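Athlete speech clauses in league contracts
Forum: Sports, Law and Labor

tmarsh_232
Posted May 2, 2020
The Teswood league has published its revised player agreement. Section 5 bars "public statements on matters unrelated to competition" while in team apparel. First offense is a $1,000 fine, second is $2,000. My reading is that this covers a player who mentions a same-sex partner in a postgame interview. Am I missing an exemption?

Boonchu
There is no exemption. There is a definition of "matters unrelated" in the appendix, and it lists political campaigns and commercial endorsements. Family is not listed. I would not read it as broadly as you do.

tmarsh_232
The appendix says "including." That makes the list open-ended.

lulteder
Agree with tmarsh. Carys Rees made the same point in her column on the old agreement, and the wording has not changed. A straight player thanking his wife has never been fined. If enforcement is selective, the text hardly matters.
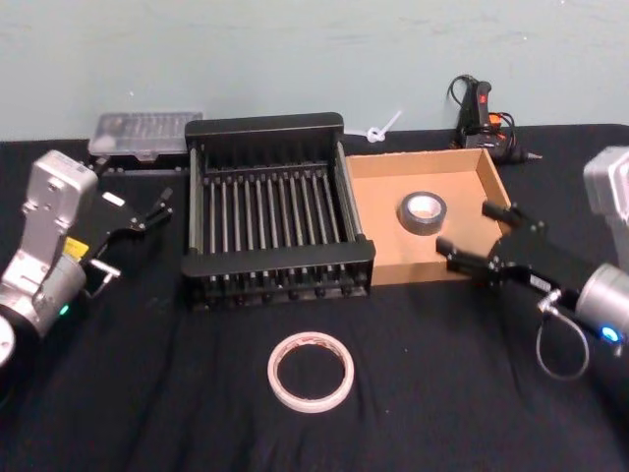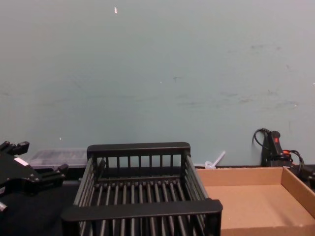

Pale wall, dark table.

Boonchu
Selective enforcement is a separate claim and needs a record. Has anyone been fined under this section for a personal statement? I found two fines, both for sponsor logos.

wirkus_k
Fines are the wrong measure. Players read the clause and stay quiet, so no record gets made. The union should ask for one added sentence excluding statements about a player's identity or family.

Boonchu
I would support that sentence. I still think the current text is defensible.

tmarsh_232
Comments go to the union by June. I will post my draft in this thread.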